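Breltard Mobile Arm for Laundry Rooms: Workplace Review

Product reviewed: Breltard mobile arm with two-finger gripper, laundry package
Site: Imix linen service, Toledo
Reviewed by: Mernthorpe Workplace Equipment Reviews

Imix operates a commercial laundry room in Toledo that serves guest houses and small clinics. The company asked its supplier for one mobile arm to take over door handling and the transfer of finished loads to carts during the evening shift. Mernthorpe reviewed the equipment after its first full season of use, with attention to the staff who work beside it. The supplier had no part in the preparation of this review.

Setup and training

Installation required 2 days, during which the room stayed open on reduced hours. Floor markings were added in front of each row of washers, and the sorting tables were moved closer to the entrance. Each attendant received training in starting a task, pausing the arm and clearing a fault. The printed manual is adequate, although the section on faults is poorly ordered and several attendants now rely on a handwritten sheet posted by the supply shelf.

Performance

The review period covered 1,159 loads. The arm is slow. An experienced attendant can empty a washer in well under half the time, and no one at the site expects this to change soon. Its value lies in the late hours, when a finished load would otherwise sit until an attendant had completed folding. Sheets and towels are handled acceptably. Fitted sheets that have wrapped around other items remain a problem, and these loads are passed back to staff through an alert on the wall display.

The gripper itself is sturdy and easy to wipe down. Lint collects at the joints and should be removed at the end of every shift. The alert tone is too quiet for a room with dryers running and cannot be raised beyond its present setting.

Effect on the work

No positions were removed. The evening shift formerly had one attendant at the washers and another at folding; both now fold and inspect, and they share responsibility for the arm. Attendants reported less bending and less strain in the lower back. They also reported more interruptions, as an alert must be answered before the next load can proceed.

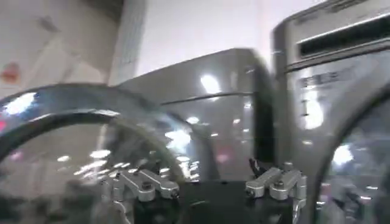
Job descriptions had not been revised at the time of the review, and this was the complaint heard most often. Clearing faults is skilled work, and the staff who do it are paid at the earlier rate. Imix has stated that a revised pay grade will be in place by October. Mernthorpe recommends that any employer considering similar equipment settle this question before delivery.

Scheduling also deserves attention. Roughly 6 alerts occur in an evening, and they tend to arrive close together after 8 p.m. Meal breaks should be arranged so that one trained attendant is always within reach of the pause control.

Rating and recommendation

The Breltard arm is suitable for laundry rooms with steady evening volume and at least 2 trained attendants on shift. It is not recommended for sites staffed by a single person. Purchasers should request a louder alert unit and a clearer fault guide at the time of order.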